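Search this site
Enter keywords
Go

MEMBERS' NEWSLETTER — FEBRUARY

The Luvus open day: what we saw, what we ate, who got lost

Typing this up fast because Paula wants the copy by 4 p.m. and I still have the bus receipts to sort. So, notes more than an article. Sorry.

Twenty-odd of us went. Two cars and the minibus. The minibus was late because the gate code at Erwood had been changed and the new one was taped to the inside of the gate. Florin Bucur climbed over. Florin is fine, his good pants are not.

Luvus is the low brick building behind the Erwood bottling plant, for anyone who wants to go next time. Ignore the sign that says Deliveries, that IS the front door. Coffee on arrival, decent, and a plate of those little cheese pastries that were gone before the second car parked.

Stela Pîrvu met us and did the welcome. She runs the handling lab and talks even faster than I type. Short version: they took the building three years ago, it was a carpet warehouse, and they work mainly on two-armed robots that deal with soft stuff. Cloth, bags, packets, anything that changes shape when you pick it up. She said metal boxes are a solved problem for a lot of people and socks are not. Somebody laughed and she said no really, come back in ten years and we'll see about fitted sheets.

Then the talk. Twenty minutes on the schedule, closer to forty in the room. I wrote down what I could:

- Each demonstration task gets repeated 400 times before they'll show it to visitors. Doesn't have to succeed 400 times. Just has to have been tried.

- Their practice log for the winter has 3000 entries in it. Dorin Barbu asked if that was a lot and she said it's a lot if you're the one typing them in.

- The software that decides where the hands go is called Cillar. They write it in-house. I asked what the name means and got three different answers from three people so I'm leaving it out.

- The two arms are planned together. If one side gets stuck, both stop. She was quite firm about this, it came up again in the questions.

- Fingers are the expensive part. Wrists are the part that breaks. They keep spare wrists in a drawer labeled LUNCH, to keep people from borrowing them. (Doesn't work, she says.)

After that we were split in half. Group one to the workshop, group two to the demo area, then swap. I was group two with Floarea Pop and the Barbu family. Workshop group reported back that it was cold and very interesting, and that a young man named Ghiță — first name, we never got the rest — let them try moving an arm by hand with the motors off. Heavier than it looks, was the consensus. Floarea had a go after the swap and said it was like dancing with someone who doesn't want to.

The demo area

Smaller than I expected. Black curtain, table, tape line on the floor, please stay behind the tape. We did, mostly. Stela had a laptop on a stool and kept one hand near the stop button the entire time, which I found more reasuring than the tape.

She explained the order of things first. Simple pick-up, then passing something across, then whatever the audience wanted within reason. "Within reason" got tested right away by the younger Barbu, who wanted it to write his name. Not on the list, sorry kiddo. He took it well, there were still cookies at that point.

What struck me was the pace. You see clips of these things on your phone and they zip around. In person it is slow. Slow, stop, small correction, slow again. After a few minutes you stop waiting for it to be fast and start watching the fingers, and then it gets good. Every person in our group had gone quiet, and if you know our group you know what that takes.

Dorin asked why bother with two arms when plenty of jobs get done with one. Answer was to try opening a bag of chips with one hand and report back. Also: with cloth, one hand can hold it in the air while the other finds a spot to grab. On a table cloth just lies there flat with no edge you can get a finger under. Same trouble my grandmother had with tablecloths from the ironing pile, she used to blow on the corner.

Question from the back about crushing things. Stela said they limit how hard the hands can close and then lower it again for anything light. She would not promise it never happens. There's a bin.

Best moment for me was the hands coming in toward each other over the middle of the table, white cloth in one, the other with its fingers bent ready to pinch, and a light blue balloon lying right underneath. Whole row leaned forward. I think I held my breath, Paula says I also grabbed her arm.
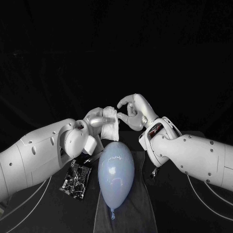 Questions people asked afterward

Collected on the minibus, so the wording is mine.

Does it feel anything? There are sensors in the fingertips but Stela wouldn't call it feeling. She said it knows there's contact and a bit about how much. Texture, not really.

Who is it for? Laundries have been in touch, and one packing firm. Nothing signed. She said they get more mail from people who want their own shirts folded at home than from all the companies put together, and please tell your readers not to write in about shirts.

How much power? Less than the coffee urn. She was joking, or I think she was. Didn't get a number.

What does it do when the lights go out? The arms hold still on their brakes and somebody goes to find the fuse box. Happened once during a visit from the town council apparantly.

Can schools come? Yes, mornings only, one class at a time, and they'd like the teacher to come by alone first. Floarea is already on it.

Practical bits

The raffle raised 865 for the workshop fund, thank you all, particularly whoever bought the long strip and wouldn't give a name. First prize (the soldering kit) went to Florin, which makes up for the pants a little. Second prize unclaimed — green ticket, check your coat pockets.

Left on the minibus: one gray glove, a child's water bottle, reading glasses in a brown case. All at Paula Avram's house. Call before you go over, the dog is not good with surprises.

If you paid for the minibus and then rode in a car, see me for your money back. If you rode in the minibus and didn't pay, also see me.

Luvus are doing another open day in the spring, no date yet. They'd like smaller groups this time, a dozen at most, so we'll run a list at the next meeting. People who missed this one go to the top. Wear something warm for the workshop, flat shoes, and no dangling scarves near the arms, they will ask you to take it off.

Stela also offered to come and speak to us in the evening, no robot, just slides and a couple of the old hands to pass around. I said yes before asking anybody. We'll need the projector back from the chess people. Dorin, can you chase that?

Slides from the talk: she's sending them, I'll forward when they land. If you want a paper copy tell me now, I'm not printing forty and bringing home thirty-eight like last time.

Next meeting is the usual room, 7 p.m., side door. Subscriptions are due. Copy for the next issue to Paula, not to me, and please not as a photo of handwriting.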